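We got to Endport at ten past nine on a Sunday, which my sister thought was way too early for a tour of a soap works, and by half past there was already a line out to the bus shelter. So there! The Alexiou family opens the place up one day in July, no tickets, you just turn up and they walk you through in batches.

I'd wanted to do this for years. My grandmother bought Alexiou's green bar by the case and washed everything with it, dishes, collars, me. The smell hits you in the parking lot, kind of olives and pencil shavings, and I was seven again before I'd even locked the car.

Our guide was Kyriaki Alexiou, granddaughter of the founder, in rubber clogs and a hairnet. She handed out hairnets to all of us (my sister kept hers on through lunch) and took us straight to the boiling room. There are two big kettles. The older one only gets used for the green bar now, and you stand on a metal walkway and look down into something like very slow pea soup. It blurps. I could have watched it blurp all morning. The man in charge of it is Thanasis Kyriakidis, and he tests each batch by touching a little to the tip of his tongue. If it zaps, it isn't ready. They do have a proper lab for this, Kyriaki told us, and the lab gets its say after Thanasis has had his.

Next came the pouring floor, where the soap sets in long shallow trays, and then the cutting wires, and then my favorite part, the drying loft. You climb a really steep staircase (bad knees, take note, there's a freight elevator but you have to ask) and come out under the roof with racks and racks of bars stacked in open towers so the air can get around them. One rack holds 1145 bars when it's full. The green ones stay up there 73 days. A boy in our group asked if anybody ever knocked one over, and Kyriaki just closed her eyes and nodded.

After the loft they let you loose in the visitor hall, where the smaller tables are. There was a stain clinic, and you could bring your own stains! I had no idea, or I'd have brought the tablecloth from Easter. The woman ahead of me had a linen shirt with beet juice on it and got a good ten minutes of advice, most of it about using cold water and being patient.

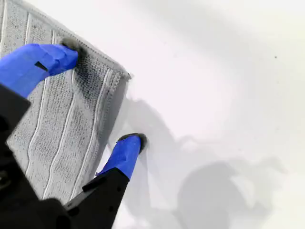 Takumi Kaneko had the table next to that one, and he talked about something I'd never once thought about, which is how much soap people use. Way too much, it seems. He said most of what we call streaks is leftover soap, and that if a counter feels sticky after you clean it you should go over it again with plain water and leave the bottle in the cupboard. I tried it on my stove when I got home. Annoyingly, he's right.

They were also handing out samples of Flevora, the new liquid line. It comes in fig and in something called Hikedside, named for the hill behind the works where the thyme grows. I liked the fig. My sister said the Hikedside smelled like a roast chicken, then bought two bottles of it.

Lunch was in the yard, out of Recep Ağca's van. Get the flatbread with the spinach and the hot pickled peppers. The line moved slowly and the only shade was along the loading dock, so bring a hat. Coffee was weak, but there was lots of it.

The shop is the old packing room and it gets packed by early afternoon. Seconds (chipped corners, crooked stamps) are sold by the pound out of a crate by the door, and that's where all the regulars go first, elbows out. I came away with a bag of green ends and a nailbrush I didn't need. Ivar Rustad, who runs the shop, wrapped everything in brown paper and told me to keep the bars in with my sweaters until I'm ready to use them.

Parking is free if you get there before ten. The 222 bus stops right at the gate, and we saw plenty of people getting off it looking a lot less sweaty than we did after circling for a spot. We'll take the bus next year, and I'm bringing that tablecloth.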